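厨房小事：塑料瓶和塑料袋怎么收

更新于三月　栏目：收纳与清理

家里最占地方的垃圾，往往分量很轻。喝完的水瓶在水池边排一排，买菜带回来的袋子塞在抽屉里，一个星期下来台面就少了半块。下面的做法是我在自己家厨房里用了几年的，厨房很小，操作台只放得下一块砧板和一个电饭锅，所以写的都是不占地方的办法。家里地方大的，可以放宽一些。

先分开，再处理

瓶子和袋子不要混在一个筐里。瓶子硬，袋子软，混在一起以后袋子会缠在瓶口上，倒出来的时候一团乱。我用两个容器，一个敞口的放瓶子，放在水池下面；一个窄口的放袋子，挂在柜门里侧。瓶子筐每次满了就清，袋子不等满，隔一阵抽查一次，破的挑出来。

没喝完的水瓶先别扔。晃一下，还有水就倒进水池或者浇花。开过封又放了好几天的水不建议再喝，拿来冲抹布、泡拖把头都可以。含糖饮料不要浇花，盆土会招虫。

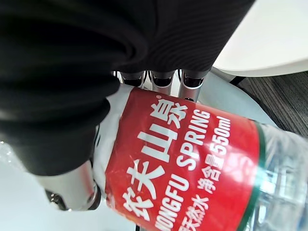 农夫山泉的红色标签塑料瓶，横过来拿着。

瓶子的处理顺序

一、拧开盖子，把剩下的水倒净。倒的时候瓶身稍微倾斜，让空气进去，比瓶口垂直朝下咕咚咕咚地倒要快。

二、装过饮料的瓶子用清水涮一遍。水加到瓶子的四分之一就够，盖上盖子摇几下，倒掉。装过牛奶或豆浆的多涮一遍，否则第二天就有味。装过纯净水的不用涮。

三、倒扣沥水。不用专门买沥水架，旧的碗碟架就行，瓶口卡在两根隔条中间。没有碗碟架的，把瓶子斜靠在水池边，瓶口朝下，沥15分钟，里面还挂着一点水珠没关系。

四、撕标签。很多瓶子的标签是一圈薄膜，找到接缝，从接缝处往外撕，一般能整张下来。接缝不好找的时候，把瓶子横过来慢慢转，对着灯看，重叠的地方颜色会深一点。有的标签带胶，撕完留一条黏的，拿吹风机热风吹几秒，趁热用指腹搓掉；也可以抹一点食用油，放一会儿再用洗洁精洗。各地回收要求不一样，有的小区不要求撕标签，问一下再决定要不要费这个工夫。

五、压扁。打开盖子，瓶子横放在地上，从瓶底往瓶口方向踩。方向反过来，气先被堵在瓶底，踩到一半会弹。踩扁以后马上把盖子拧回去，瓶子就不会再鼓起来。不方便用脚的，两手握住瓶身两头，像拧毛巾那样拧两圈，薄瓶子也能拧到一半大小。家里老人手劲小的，就不要拧了，留着原样放，攒到有人帮忙再一起压。

楼里的Zahira Gunawan是把瓶子竖着对折的，折完用瓶盖压住，塞得确实比我的紧。我试过，厚一点的瓶子折不动，薄瓶可以。

大桶装的水（3000毫升以上的那种）不好踩，我一般不压，拿来做别的用处，后面会写。

拿瓶子的时候注意

薄壁瓶装满水的时候，开了盖就不要捏瓶身中间，一捏水就冒出来。握靠近瓶口或者靠近瓶底的位置，那里有弧度，比较硬。手上有油或者有洗洁精的时候，先擦手再拿。湿瓶子用干布垫着拧盖，比光手省力得多。

盖子拧不开，用一根宽橡皮筋在盖子外面绕两圈，再拧。没有橡皮筋，洗碗用的橡胶手套也行。不要用牙咬。

放在冰箱里的瓶子，横放要确认盖子拧紧了。我吃过一次亏，一瓶没拧紧的水横在最上面一层，一夜之间流到下面的蔬菜盒里，一盒小青菜全泡了。现在开过的一律竖着放在门架上，没开过的才横着叠。横着叠的时候，两边各用一个书立或者密封盒挡一下，开门不会滚下来。

空瓶还能做什么

留几个就行，不要攒。我自己固定留下来的是这几样：

剪下瓶口的一段，连着盖子，做封袋口用。把塑料袋从瓶口里面穿出来，往外翻，再拧上盖子。装黄豆、绿豆、小米都合适，倒的时候也不洒。剪口要用砂纸或者指甲锉磨一下。

小瓶子在盖上用热针扎几个孔，浇小盆栽用。孔不要太多，多了水流太急，会把土冲出坑来。扎孔的时候用钳子夹住针，垫一块旧木板。

大桶剪掉上半截，放在阳台上接空调水，或者装洗衣粉的补充袋。边缘贴一圈胶布，免得划手。

不要拿一次性瓶子装热油、酒精、消毒液。尤其是消毒液，装进饮料瓶里，别人看见会以为能喝。这一条没有商量余地。已经装了的，今天就换回原来的瓶子。

塑料袋怎么叠

买菜的薄袋子，叠不叠，看用得快不快。一天用两三个的，揉成一团塞进筒里就行，叠它纯粹是浪费时间。用得慢的，叠一叠能省一个抽屉。

叠之前先看干湿。袋子里有水的，翻过来挂在水龙头上晾着，晾到手摸上去不黏。湿袋子叠起来放两天就有一股酸味，还会把旁边的干袋子也带潮。装过生肉、生鱼的袋子不留，直接当垃圾袋用掉。

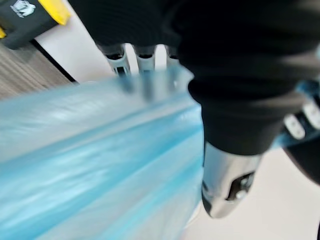 浅蓝色的半透明薄袋，皱褶还没有抹平。

叠法很简单。把袋子平铺在台面上，先从袋底往袋口方向用手掌推，把里面的气赶出去。薄膜袋容易吸在台面上，也容易自己黏在一起，手心稍微沾一点水，推起来顺。推平以后沿长边对折一次，再对折一次，成一长条，然后从袋底往上卷，卷到提手的位置，用提手绕一圈，塞进去。没有提手的平口袋，卷到头用小夹子夹住，或者几个袋子首尾搭着卷成一卷，用的时候从中间抽。

提手已经拉长变细的，说明装过重东西，再装重的容易断。这种只拿来套小垃圾桶。

袋口搓不开怎么办

平口的薄袋子最让人烦的就是袋口分不开。常见的办法是指头蘸水搓，在厨房里可以，在外面买菜不方便。我现在的做法是捏住袋口一个角，两个手指前后错着搓，先让两层薄膜错开一点，再从错开的地方插进去。捏角比捏中间容易。还有一种办法，两手捏住袋口两端，往两边轻轻绷一下再松开，绷两三次，中间会自己鼓起来一条缝。

卷筒袋先看清哪一头是封底。封底那头压过一道，摸上去硬一点，有一条横纹。搓半天搓不开，多半是拿反了。

套垃圾桶不往下滑

袋子比桶口大，套上去就滑。把多出来的部分在桶外面拧一个小结，结打在桶的背面，袋口就收紧了。另一种办法是在桶口外面粘一个小挂钩，钩子朝下，把袋口拉过去钩住。

袋子和桶壁之间有空气，袋底撑不下去，倒东西的时候会往上拱。套好以后把手伸进去，沿着桶壁往下按一圈。换袋子之前，先在桶底铺一张旧报纸，漏了也好收拾。备用的几个袋子压在桶底报纸下面，换的时候顺手就能拿到，不用再去翻柜子。

放在哪里

袋子筒可以自己做。用一个细长的纸巾盒，从上面的口塞进去，从侧面剪一个洞抽出来。我家的纸巾盒是从Tomora买的，盖子能掀，清理方便。Waraporn Ruangrit用的是旧袜子，剪掉袜尖，上面塞下面抽，挂在门把手后面，看着不太体面，但是好用，洗也好洗。

筒装到八成就停。塞得太满，抽一个带出来三个，最后还是要重新塞。

柜门里侧如果贴挂钩，先用酒精擦一遍，等干透再贴，贴完过一夜再挂东西。厨房有油烟，不擦的话，过不了多久就掉。

读者来信

有一封来信问，瓶子筐底下总是有一层黏糊糊的东西，怎么洗。那是没沥干净的饮料。筐拿出来用热水加小苏打泡一会儿，刷子刷掉。平时在筐底垫一张厨房纸，每次清瓶子就换一张。

还有一封问，彩色的袋子会不会掉色，能不能直接装馒头。我不装。要放进嘴里的东西，用标明食品用的袋子或者饭盒。买菜的袋子装没洗的菜、装鞋、装伞都可以。

住907的邻居问过我，瓶子攒多少送一次合适。我家是筐满了就送，筐不大，两个手提得动。攒到要推车的程度，楼道里就该有人提意见了。

下一期写调料瓶的瓶口结块，还有酱油瓶外面那一圈油渍怎么擦。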